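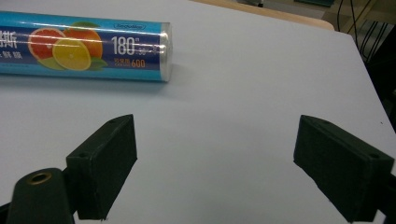 Cling wrap on the white table, citrus side up.

Sunday, notebook, subtitle timing for Selotus season two

Got in before lunch and went straight to episode 3, the one where the two sisters finally talk on the ferry. I love this show so much (yes, still) and the timing on it is a mess! The script file we got from Carance has 568 lines and the first batch after the opening song all land early. You hear a breath, the line is already up, and the joke is gone before she says it.

Shifted everything after the song by 20 frames and watched it again. Much better up to the ticket office, then it drifts the other way. My guess is they cut a shot for broadcast and the script was timed to the older edit. Need to ask for the TV version before I touch anything else.

Other thing — the grandmother's dialect. Last season we had her talk like a farmer from a cowboy movie and I never liked it. Tried a plainer version today, just shorter words and dropped endings, and I think it sounds like a real person. Saved as grandma_v2 in the Kiteck folder, please don't overwrite it.

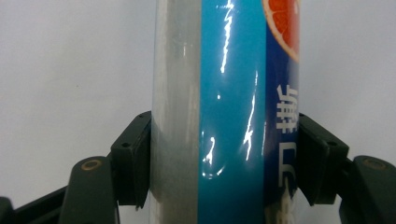
Jhosep Alvarado read the ferry talk over my shoulder and said the younger sister should keep calling her "big sis" the whole way through, because the switch to her name in episode 9 won't hit otherwise. He's right, so I put all of those back in.

Still open: song lyrics (one line or two?), the sign on the ferry door, and whether Issa has the font license. Stopped at line 311, just after the gulls.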